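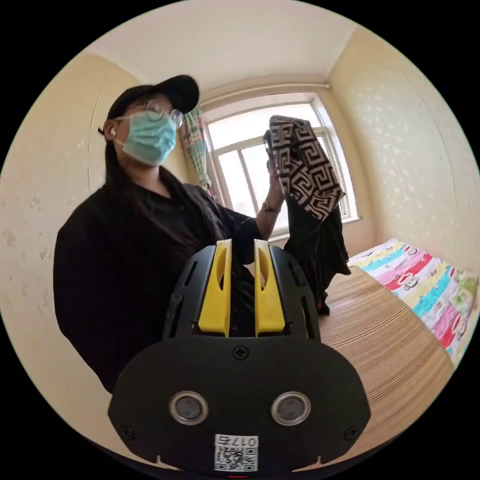 Nimulley is a small importer of cider and perry. We started with 19 bottles from one orchard in Grilcombe, and we now buy from five growers. Most of what we sell is dry, still and made from a single harvest.

We taste everything before we order it. If a batch changes from one year to the next, we say so on the product page - the Voto perry is sweeter this time, for instance.

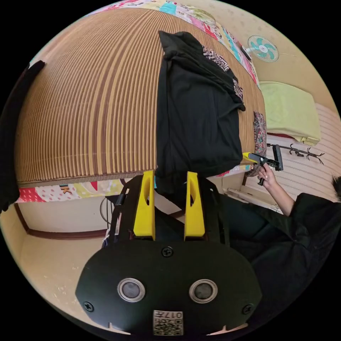
**Nimulley Tasting Club | Members' Desk**

The desk handles club boxes, address changes and broken bottles. Boxes ship in February and again in the fall, with up to four bottles in each. The club has 993 members.
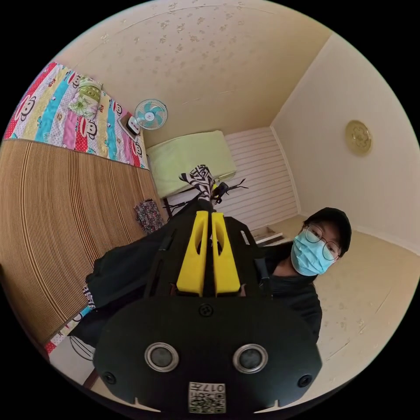
Perry keeps well if it stays cool and out of the sun. Stand the bottles upright and leave them a week after delivery. You don't need a cellar - a small bedroom like this one will do, as long as the heat is off. Nkosi ciders should be opened within the year.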